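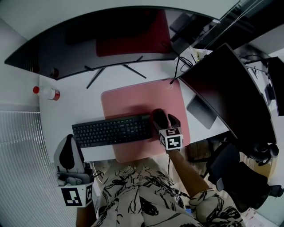
The Prurkley desk mat in pink, under my usual keyboard and in the usual company of monitors.

Prurkley Desk Mat Review: Three Months on Pink

By Si-woo Cho
March 6, 2026

I didn't set out to own a pink desk mat. I set out to own a gray one, and the Uvgate store had gray listed as shipping in five weeks and pink as shipping tomorrow. My principles on color lasted until the checkout page. The mat arrived in December and has been on my desk ever since, so I can now tell you more about it than anyone has asked to know.

Some background on the desk. It's white, it's the Bostov that half the people I work with seem to have bought in the same sale, and it has a finish that shows every crumb and sounds like a snare drum when you type on it. I keep a black wireless keyboard on it and a big curved monitor behind that, plus another screen off to the right for the things I'm pretending not to look at. Everything I own is black, the desk is white, and for a couple of years the effect was of working inside a bar code.

So, the mat. It comes rolled in a cardboard tube, and it would like to go back to the tube. The leaflet says to leave it flat overnight. Mine spent the first evening with its corners in the air like a slice of old cheese. I put cookbooks on them. By the end of the week it had given up, and it has stayed down since.

The surface is a tight, smooth weave over a rubbery back. Typing on it is quieter by a good margin. The keyboard used to creep toward the monitor over the course of a morning until I was typing with my arms out like a sleepwalker, and now it stays where I put it. This alone was worth the money to me. I am a heavy typist. A former office mate once asked if I was angry at the spreadsheet (I was, but that's a separate review).

Mousing is fine. I'm told there are people who can feel the difference between a speed weave and a control weave, and I wish them well. My cursor goes where I send it and stops when I stop.

Now the color. The product page calls it "Dawn." It's pink. I was braced to hate it and I don't, mostly thanks to the way it breaks up all that white without making the desk look smaller. Black gear looks good on it. Video calls are unaffected, as no one on a call has ever seen my desk and I intend to keep it that way. After dark, with only the overhead light on, it goes a shade closer to salmon, and I've made my peace with salmon.

Cleaning is where the affection cools a little. Prurkley says to wipe it with a damp cloth, and that works on dust and on coffee if you're quick. If you're not quick, you get a ring. I have a ring. I've tried dish soap, I've tried the foam stuff for sneakers, and I've tried putting the keyboard on top of it, which remains the only method I can recommend without reservation. A darker mat would hide more. A darker mat was five weeks away.

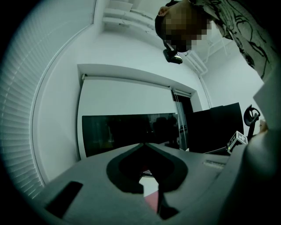
Light matters more than I expected, too. My room has horizontal blinds on the tall window, and I've fallen into leaving them half shut through the middle of the day, partly for the screens and partly out of worry that the pink would bleach. So far I can't find any fading. I lifted the keyboard last weekend to check for a darker rectangle underneath and found only toast crumbs. Ask me again after a summer.

The edges are stitched, and the stitching is good except for one spot at the front where a thread has worked loose right under my left wrist. I trimmed it once and it came back. I wrote to Prurkley about it and received a cheerful reply with the number 623 in the subject line, suggesting I was not the first person in the queue. They offered a replacement in any color in stock. You can guess which color was in stock. I kept the one I had.

The obvious competition is the Han felt mat, which I used for a year before this. The Han looks classier. It also collects lint, hair and the fine gray fluff that an office chair sheds from nowhere in particular, and by spring mine looked like something you'd find behind a dryer. It slid around, too. If you only write by hand and own a lint roller, get the Han. If you eat at your desk, don't.

Sizing, quickly: the medium holds a full keyboard and a mouse with room to spare, and it leaves enough bare desk on my Bostov for headphones and the general sediment of a working day. The large would have run under the monitor stand, and then I'd have had to move the monitor, and then I'd have had to look at the cables. I own a lot of cables. They live behind the screen in a knot that I believe is now load-bearing.

What I liked
Quiet under a keyboard
Stays put
Pink, against all my expectations

What I didn't
Needs several days under cookbooks
Coffee rings if you dawdle
The thread

I'd buy it again. I'd even consider the pink again, provided the gray was still out of stock and I could tell people so.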